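The last stitch in the house was usually put in by whoever had the steadiest hands and the best light. In Varkau, a town of 2,594 people at the end of a long valley road, that meant a kitchen table, a lamp pulled down low and a tin of thread kept on the shelf above the stove. People there still mend things, and for the past several years they have been doing it together, one evening a week, in the old ticket hall beside the bus stop.

The mending evening starts at 6 p.m. and ends when the last person goes home. There is no fee and no sign-up. People bring coats with torn linings, work pants worn through at the knee, tablecloths, tents, a sail now and then. In January, when the road is bad, ten people is a good turnout. In the fall, when the school coats come out of storage and turn out to have lost their buttons, every chair is taken.

I spent most of a winter in Varkau and in two other places like it, Skultau and Vesness, to find out why thread and needle have come back into ordinary life there. The answers were practical ones. Clothes cost more than they did. The cheap ones fall apart at the seams well before the cloth wears out, and a seam is the easiest thing in the world to fix.

## What thread does

A seam fails in one of two ways. Either the thread breaks or the cloth around it gives up. Menders learn to tell these apart early, because the first takes five minutes and the second can take an evening. When thread breaks, you pick out the loose ends, go back an inch past the damage on each side and sew the line again. When the cloth has gone, you need a patch or a darn, and something solid to fasten it to.

The most common mistake is using thread that is too strong. It sounds like a good idea, and the hardware store in Skultau sells a lot of heavy nylon to people who think so. But strong thread in soft cloth works like a wire through cheese. It holds, and the cloth tears along the holes. Older menders prefer a thread slightly weaker than the fabric, so that when something has to give, it's the part that can be replaced.

The second mistake is length. A beginner cuts a long piece to avoid having to thread the needle again, and spends the evening undoing tangles. The rule in Varkau is fingertip to elbow. Some people run the thread over a block of beeswax first, which keeps it from curling back on itself. Others say wax picks up lint and won't have it on the table. This argument was going on when I arrived and was still going on when I left.

## The Strömberg drawers

Skultau had a thread mill until the 1970s. It was called Strömberg, and it made cotton thread on wooden spools, mostly for upholsterers and sail lofts. The building is apartments now. What remains of the business is a cabinet of 17 shallow drawers, which sat in a barn for decades and now stands in the town library, between the atlases and the photocopier.

Each drawer holds sample cards with short lengths of thread wound around them, labeled by hand. The browns alone fill three drawers. The names are plain: bark, wet bark, rye, harness. A few of the blacks have turned a dull green with age, and there is a note in the last drawer, in pencil, complaining about a dye lot.

The library lets people bring a garment in and hold it against the cards. Most modern thread doesn't match any of them exactly, but it gives a person somewhere to start, and the librarian keeps a list of current shades that come close. It's the most used item in the building after the newspapers.

## Counting in Vesness

Vesness went about things differently. The repair group there has kept a logbook from its first evening, and the total when I visited stood at 3,498 repairs. Every line gives the item, the fault and the fix. Zippers lead by a wide margin, followed by pockets and then cuffs.

Read in order, the log shows a group learning its trade. The early pages are full of glue and safety pins. Later the entries get shorter and more exact - "gusset, backstitch" or "elbow, darned, wool." Someone repaired the same pair of ski pants every winter for six winters running. The seventh entry says only "cut up for patches."

Buttons are not in the log. The group decided early on that a button was too small to write down, and anyone over the age of eight is expected to sew on their own. A jar of spares stands by the door for the purpose, and people drop in extras when they throw out a shirt that really is finished.
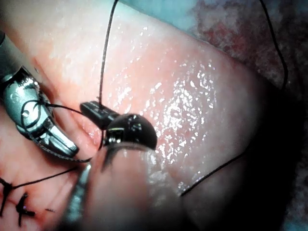
## Starting a mending evening

The groups in all three towns gave much the same advice. Pick a room with good lamps and a table at the right height. Start with two kinds of needles, black thread, white thread and one decent pair of scissors that never gets used on paper. Keep the same evening every week, even when few people come. Varkau would add a kettle.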